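Prostcombe Shared Workshop: Progress Report on the Two-Arm Table

24 May 2021

This entry continues the record of the two-arm table, which has occupied the long bay at the Prostcombe workshop since April. Readers who have followed the earlier posts will know that the project goes by the name Flolska, and that its purpose is modest: two robot arms, one tabletop between them, and a set of small wooden blocks to be picked up, moved and set down in a requested order. The present report covers the mounting, the cabling, the first block routines and the faults that remain open.

Mounting

The original plan called for both arms to be bolted to one continuous plate. This plan was abandoned. A single plate of the required length could not be brought through the workshop door without removing the door, and the members who share the bay did not wish to remove the door. The tabletop was therefore placed between two separate slotted metal surfaces. I had expected this arrangement to be a compromise and have come to prefer it. Each side can be leveled on its own, and an arm can be taken off for service without disturbing the other.

Leveling took most of two evenings. The floor of the bay falls slightly toward the drain, a fact well known to anyone who has dropped a ball bearing there. Steel shims were cut from an old drawer front and placed under the feet on the low side. I recommend that shims be labeled with a paint marker as they are fitted. Ours were not, and when the right side was lifted to recover a dropped washer, the work had to be done over.

The tabletop itself is a dark marble-patterned piece, bought from a kitchen clearance at Esley. It was chosen for its length and for its price, which was 20 dollars, and it has proved flat enough for the purpose. The surface is shiny. The consequences of this are discussed below under open faults.

Cabling

Cabling has been the slowest part of the build. Each arm needs power and signal lines, and the gripper needs its own lines, which must travel down the arm without pulling tight at the wrist. The first attempt used short ties at close spacing. The arm then behaved well in the center of its range and badly at the ends, and one connector was pulled out of its housing during a slow homing move. No harm was done beyond the connector.

The present practice is to leave a generous loop wherever a joint turns and to hold the cable only on the straight portions. The loops are not handsome. Several visitors to the workshop have remarked on them. A loop that hangs clear of the blocks at every position is nevertheless worth more to this project than a tidy one, and the matter will be looked at again when the routines are settled – not before.

A second rule was adopted at the same time. Any cable that crosses in front of a base must be long enough to be lifted over it by hand while the power is on. This allows the bay to be cleared quickly at closing time.

Block routines

The blocks are cut from scrap pine left over from the Pearce shelving job. They were sawn to size, sanded on all faces and left unfinished. A coat of varnish was tried on a few of them and made the gripping less certain, so the varnished ones have been set aside. Larger blocks were cut from the same boards and are intended for a later stage, when the grip can be opened wider without losing repeatability.

The routine is simple in outline. The arm moves to a point over the block, descends, closes, rises, travels and sets the block down at the requested place. It then returns to its waiting position. For the first month all positions were entered by hand from a printed grid taped to the wall. The grid has now been replaced by a short calibration run at the start of each session, in which the gripper is brought down to fixed points at the corners of the tabletop and the readings are stored.

As of this writing the log holds 1573 attempted picks. The longest run without a failure is 102, achieved late one evening with the overhead lights off and a desk lamp in use. I attach no great meaning to the number. It was reached on a quiet floor, and the bench saw in the next bay was not running.

Descent speed has had more effect than any other setting. When the gripper comes down quickly, the fingers touch the top edge of the block and turn it, and the closing motion then catches it on a corner. Slowing only the last portion of the descent cured most of this, at a cost of over 2 seconds per pick. The cost has been accepted.
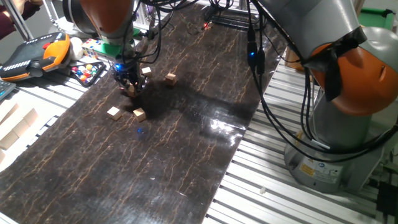
Open faults

The following matters remain to be dealt with, in the order in which I intend to take them.

Glare. The polished tabletop throws back bright patches toward its right side, and the position finder sometimes reads the edge of a patch as the edge of a block. A matte film has been priced. A cheaper remedy would be to move the lamps, and this will be tried first.

Drift. After long sessions the stored corner readings no longer agree with a fresh calibration. The difference is small, but it grows through the evening. I suspect the mounting on the left side and will check the bolts with a torque wrench once the workshop's own is back from repair.

Shared motion. At present the arms take turns. Neither is permitted to enter the middle of the table while the other is moving, and this is enforced by a plain software lock. Handing a block from one arm to the other has been attempted only with the motors at their lowest speed, and the results do not yet merit a report.

Housekeeping. The surfaces beside the tabletop have a tendency to fill with other items. Members are asked to keep anything fragile beyond the reach of either arm, and to press the stop button before leaning in to collect a tool, even when the arms appear to be at rest.

The next entry will deal with the lamps and the film. The calibration script, together with the cutting sizes for the blocks, is kept in the Flolska folder on the workshop computer and may be copied freely by any member.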